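Tomgate Hall - winter walk-round, checklist with comments
December 15, 2024 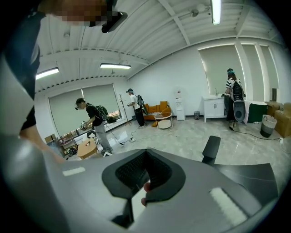
I like to do this one slowly, with a mug of tea in one hand and the clipboard in the other, and I'd encourage whoever takes it on next winter to do the same. The October check is all gutters and leaves and can be got through in a morning, but the winter one is mostly about heat, water and people slipping over, and those want a bit of patience. Where I've written "OK" I have looked at the thing myself. Where I've written "see comment", please do see the comment!

OUTSIDE

1. Front steps and handrail - OK
The rail is firm at both ends. The top step still holds a puddle after rain, as it has for as long as I've known it, so grit that one first and be generous.

2. Grit bin - see comment
Half full, and the lid had been left up, so the top layer has set into a crust. I broke it up with the shovel (which now lives behind the bin, tied on with string) and it's perfectly usable underneath. Two more bags before the new year would make me happier.

3. Path to the car park - see comment
One slab has lifted by the holly bush. I've put a cone over it for now. It only needs bedding down again, but it is just where you'd catch a toe in the dark with a tray of mince pies.

4. Outside lights - OK
Both come on at dusk. The one over the side door takes a while to warm up and looks as if it isn't going to bother. Give it a minute.

HEATING AND WATER

5. Boiler - OK
Pressure steady, no drips, service sticker in date. The Boyer engineer left the instruction book on the shelf above, in a plastic sleeve, and it would be lovely if it stayed there.

6. Radiators - see comment
The one nearest the stage was cold along the top, so I bled it and it's warm all the way up now. The key is on the hook with the meter cupboard key. Please don't turn the valves right off when you leave, even if the room feels stuffy - last winter we came back to a frozen pipe and a very sad patch of floor.

7. Stopcock - OK
Turned it off and on again. It's stiff for the first quarter turn and then behaves.

8. Hot tap in the kitchen - OK
Properly hot after a short run. The warning label had peeled, so I've stuck a new one on the tiles.

FIRE AND ELECTRICS

9. Extinguishers - OK
All on their brackets with pins and tags in place. The Vandar one by the side door had a coat hung over it, and I moved the coat.

10. Fire doors - see comment
The side door opens cleanly. The back one drags in damp weather and needs a good shove, and a shove isn't good enough for a fire door. I'd like it planed before the next big booking and have put it at the top of the jobs list.

11. Alarm test - OK
Loud enough to hear in the toilets with the dryer going. Zone panel clear.

12. Portable heaters - see comment
One has a cracked plug. I've taken it out of use and taped a note to it. Please don't be tempted, however cold the early yoga group gets.

KITCHEN AND STORE

13. First aid box - see comment
Plenty of plasters, only 6 wipes left, and the burns dressing is out of date. Clinus do a refill pack for just under 20 pounds and I've asked for one.

14. Stacked chairs - OK
No wobbly ones on top. Keep the piles below the window sill, please, and well away from the meter cupboard.

15. Fridge - OK
Cold, clean and empty apart from a jar of pickled onions with no name on it. It goes in the bin at the end of the week unless somebody claims it.

STILL TO DO
Plane back door. Bed down slab. Two bags of grit. Replace or scrap heater. Meter reading ended in 191, already sent in.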